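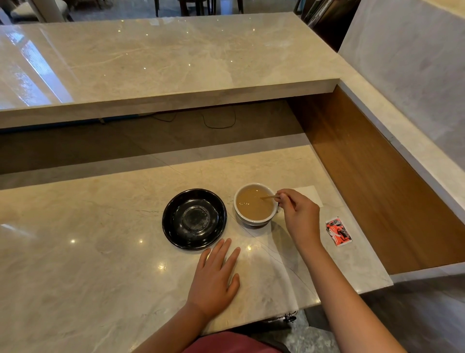 Gallery: Stirring the Coffee, and What the Robot People Make of It

Reading time: 5 min
Print | E-mail this page

Karam is a method for teaching robots small kitchen and counter jobs from head-level recordings of everyday work. The claim, as its authors put it, is that a policy trained on enough of these recordings needs very little practice on the robot itself. I have spent a good part of the summer with the report, the released material and a patient spouse who would like the dining table back. I am less convinced than the authors are. I am also less annoyed than I was in June, when I read the summary alone.

The gallery is short on purpose. One moment of work is enough to hang most of my doubts on, and the notes that go with it are grouped by the part of the result they touch. Readers who want the sunny version can find it in the Karam report, which has plenty of charts and very little about what went wrong.

Share (2) | Comments (5)

The stir

A thin wooden stick, pinched between thumb and fingers, with its end in a cup of milky coffee that is full almost to the brim. As a test of a robot this is much harder than it looks on a task list, where it appears as "stir drink" and takes up one line.

The cup is what makes it hard. With that little room at the top, a clumsy stroke puts coffee on the counter. A person slows down near the rim without thinking. Karam's model is supposed to pick up that slowing from the recordings, and the report says it does. The evidence given is a plot of hand speed against time, with no plot of how full the cup was. I would want both before I believed the first one meant anything.

The other hand

Left hand flat on the marble, fingers a little spread, just in front of the saucer. It isn't holding the cup or the stick.

So what should a robot learn from it? Karam tracks both hands and feeds both to the model, and a resting hand counts as much as a working one. The authors call this "whole-task context." My own guess is that the model learns a habit of parking the second arm wherever people tend to park theirs, which may be harmless or may put a metal arm where the next saucer has to go. They have a version trained on the working hand only. Its score is in a table near the back, and it is close enough to the main result that I would have moved that table to the front.

The saucer

Black, glossy, sitting to the left with nothing on it but water spots and a faint round mark. The cup is on the counter beside it.

I like this detail a great deal because it is where the labels get shaky. The Karam task list has an item for returning a cup to its saucer, and the labelers had to decide when a drink was "finished with." Two labelers could easily disagree here. Is an empty saucer a goal, a leftover or just part of the counter? The report gives one agreement figure for all tasks together and doesn't break it down. A cup and saucer are the kind of pair where I'd expect the agreement to be poor, and the overall number could hide that very well.

The shine

Polished stone with ceiling lights reflected as small bright dots, and a window streaking across the higher ledge behind. Anyone who has tried to get depth out of a surface like that will know the feeling.

The method leans on a depth estimate to place the fingers in space. Gendatmont, the older system it is compared with, uses markers on the wrist and mostly doesn't care what the counter is made of. In the comparison Karam comes out ahead, but the tests were run on a matte gray bench. I can't find one trial on polished stone in the evaluation, although the training recordings clearly include some. If you train on marble and test on a bench, you have shown that it works on a bench.

The small stuff

Folded white napkin, tucked partly under the right side of the cup. Torn sugar packet over toward the edge, red, black and white. Both are ordinary, and both are trouble.

A napkin under a cup moves when the cup moves. In Karam's object list, paper goods are grouped as "background items," and the model is allowed to ignore them. I understand why: they fold, they tear, and nobody enjoys drawing outlines around them. But ignoring a napkin is fine right up to the moment the robot lifts the cup and brings the napkin along. The failure notes mention "unexpected contact" a number of times and don't say with what.

Those were the picture notes. The rest concerns the numbers behind them, which deserve the same treatment.

How much data, really

The headline figure is 2669 recorded segments. It is a fair figure, and I have no quarrel with how it was reached. But a segment in this work is a cut piece of a longer recording, so the same person stirring the same drink can appear again and again as separate segments. What matters for a claim of broad skill is how many different people, counters and cups there were. The report gives the people, leaves out the counters and says nothing at all on cups.

Stirring makes up 356 of those segments. That is a decent amount for one small motion. I would still trade half of them for more variety: a spoon in place of a stick, a tall glass, a cup that somebody has only half filled.

What the robot did

The trials used a two-arm machine from Beveo with simple two-finger grippers. A thin wooden stick is an awkward thing for such a gripper. People roll it, let it slip a bit and catch it again with the fingertips, and a gripper mostly holds it or drops it. The team dealt with this by giving the robot a thicker stick with a flat grip. They say so, to their credit, in a footnote. I think it belongs in the title of the results table, because a different tool makes it a different task.

The robot finished the stirring task in most of its trials. "Finished" means the stick went in, moved in at least one circle and came out. Spills were noted but did not count as failures. Under that rule a robot could empty half the cup onto the counter and get full marks. I don't think that happened, or not often, and the released clips look tidy enough. Then again, released clips tend to.

The comparison I wanted

There is a plain baseline missing. Take the same robot, the same thick stick, and a hand-written circular motion started at the center of the cup. No learning, no recordings. If that does nearly as well, then all those segments bought us very little for this task, whatever they may have bought elsewhere. Goltier, a smaller project that works on pouring, ran exactly this sort of check and published it even though it made their own method look modest. I trusted the rest of their report more for it.

I wrote to the Karam team to ask whether they had tried it. The reply was friendly and said a scripted baseline "would not reflect the goals of the work." I can see that. It would reflect whether the work was needed, though, and I'd have thought that came up at some point in the planning.

What holds up

Two things, in my reading. Transfer between people seems real: the model was tested against hands it had not been trained on, and its predictions got worse only slightly. That part was done with care and the split is described clearly enough to repeat.

The timing results also look sound. The model is good at guessing when a person is about to stop one action and start another, such as lifting the stick out and reaching for something else. It may be the most useful piece of the whole project, and it gets a single paragraph. A helper robot that knew when to stay out of the way would be worth more to me than one that stirs.

What I'd still like to see

Trials on shiny stone, scored with spills. A count of cups. The labeler agreement for each task by itself. The thin stick, even if the score is terrible – a terrible score with the right tool would tell me more than a good one with the wrong tool. I've sent this list along and will add a note under the gallery if any of it turns up.

Page last changed 2024-08-13

Print | E-mail this page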